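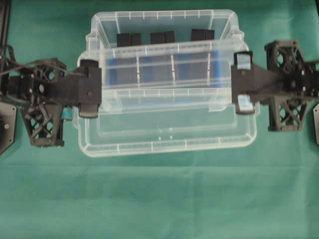 # Notes on the Clear Bin

Readers of this blog will recall that in February I undertook to put the contents of my study cupboard into some order. The undertaking has continued at a modest pace. The present entry concerns the clear plastic bin, which has replaced two cardboard cartons and a biscuit tin.

The bin was purchased from Takside. It has rounded corners and a ribbed rim that flares outward, and the walls are transparent. I had previously favored opaque containers on grounds of appearance. I now consider that position mistaken, as a cupboard of opaque containers requires a person to open each one in turn. The black boxes are arranged in pairs toward the back, and the front section has been reserved for items not yet sorted.

A green cloth has been laid over the work surface. It is the same cloth mentioned in my entry on the Hajji shelving, and it remains satisfactory.
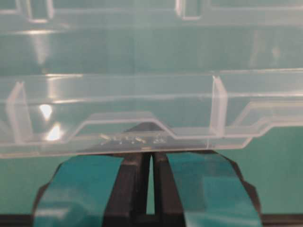 Stivuseck, 2020-07-30

Clear plastic shows everything, including glare. Along the molded edges the light collects in white lines, and under a strong lamp it can be difficult to judge at a glance where one wall ends and another begins. Persons arranging small articles are advised to work by daylight where possible.

My neighbor, Loubna Ait Brahim, was consulted on the matter of labels. Her recommendation was that anything with printing on it should be placed with the printing outward and given no further label. I have adopted this recommendation in full. Three sheets of adhesive labels from Nuta, bought for the purpose, are accordingly available to any reader who would like them.
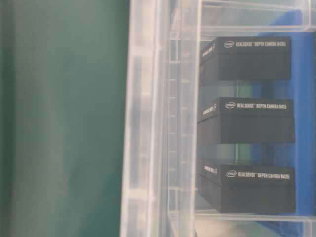

## Placement of the boxes

The boxes carry large white lettering, and it can mostly be read through the side of the bin. The following practice has been adopted for the cupboard:

- Boxes of the same kind are kept together.
- Lettering faces the side from which the bin will be approached.
- Nothing is stacked on top of a box that is in regular use.

The last provision was added after an incident with a jar of paper clips (382 of them, according to the jar).

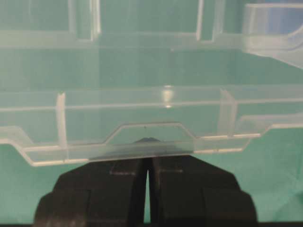

A word should be added on lifting. A bin of this type should be taken by the rim and kept level, particularly when the contents stand upright and have room to slide forward. I have asked all members of the household to observe this, and compliance has been fair.

The lower shelf remains outstanding. It holds correspondence, a quantity of string and the manuals for appliances that have since left the house. I expect to report on it when the string has been dealt with.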